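From: Willy Van der Linden
To: teleop-users list
Subject: Re: [teleop-users] How many demos before block pickup stops being embarrassing?

Replying below, in pieces, as my mail client has opinions about formatting.

> We've started recording demonstrations in the Zokex simulator for
> a plain pick-and-lift of a small block. Two of us are driving the
> arm with the hand controller. We have 90 episodes so far and the
> trained policy reaches for the block, closes early, and lifts a
> gripper full of air with great confidence. Is 90 just too few? Our
> supervisor wants us to keep recording until it works. Also, do
> people record from the wrist view or a fixed one?

Your supervisor and mine would get along. I was told the same thing in May and spent a Saturday obeying. The policy I had on Sunday was the same policy, trained on a more tired person.

Before you record anything else, play back the 90 at half speed and watch the moment the fingers close. I'd bet lunch that you and your colleague do it differently. When we did this at Wovico, one of us stopped dead over the block, waited, then closed. The other (me) closed on the way down, like somebody grabbing the last doughnut. Each way is fine. Averaged together they come out as a gripper that shuts somewhere above the table and goes home pleased with itself.

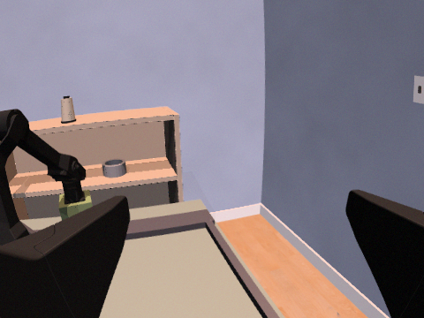 So pick a style and write it down. Ours fits on a sticky note: come in from above, stop, close, stop, lift. The two stops feel silly when you're driving. Keep them short, though. I once paused long enough to answer the phone, left the episode in, and the arm learned to hover over the block as if it had a call of its own to take.

We threw out the whole first batch and recorded it over with one driver. 15 clean episodes already did better than the old pile. I'm not claiming 15 is a number you should put in a paper. It was one block, one table, and start positions that were all much closer together than I admitted at the time. Once I began moving the block toward the ends of the table we had to go back and record more.

On views: we keep both. The wrist view is good for the last bit of the approach, up to the point where your own fingers hide what you're trying to pick up. The fixed view is no help with fine alignment but it does know whether the block left the table. If Zokex makes you choose, I'd choose wrist, and then complain to Zokex.

Other stuff, in no order:

Turn the controller gain down. The default is set for someone with better hands than mine.

Don't keep the "recovered" grasps where you miss, flail and get it on the second try, at least not in the first set. Put them in their own folder. We added 10 of them back later and they helped.

Check that the gripper command and the joint states carry the same clock. The Prernov export script shifted ours, and I blamed my driving for a week. My driving was also bad, so this took a while to untangle.

If anyone has the Sang controller working with the current release, please write to me off list. Mine connects, blinks, and then controls nothing.

Willy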